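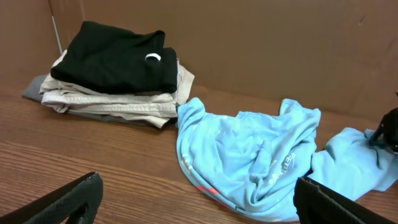
Folded stack, black on top, beige and gray under it.

November, 7 a.m. Rail corridor notes, Illmont to Tarnent. Read the ministry's summary again before the others got in. It still says the line will take 39 percent of truck freight off the road. I can't find where that number comes from. The Espinoza annex gives a range, and the low end is less than half of it.

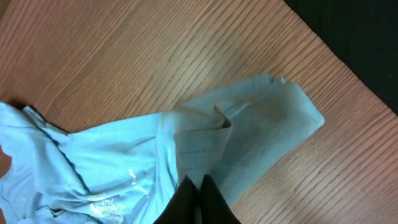 Reran our demand sheet with the Aritz junction left out, given that no money has been set aside for it. Freight drops hard, passengers hardly move. So the case rests on a junction that exists in a press release. Saved as run 5. Run 2 used the old toll rates – don't quote it.

The "next priority" wording bothers me too. Three corridors have been told the same thing by the same office.

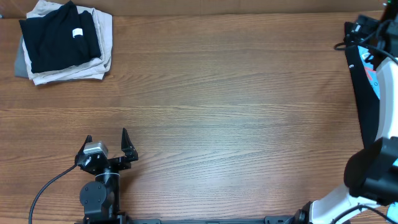 To do: ask for the axle counts from the Tarnent weigh station, the raw ones this time. Check whether the travel times assume double track, because the drawings show single track past Illmont. If they do, the timetable is wrong and run 5 needs redoing.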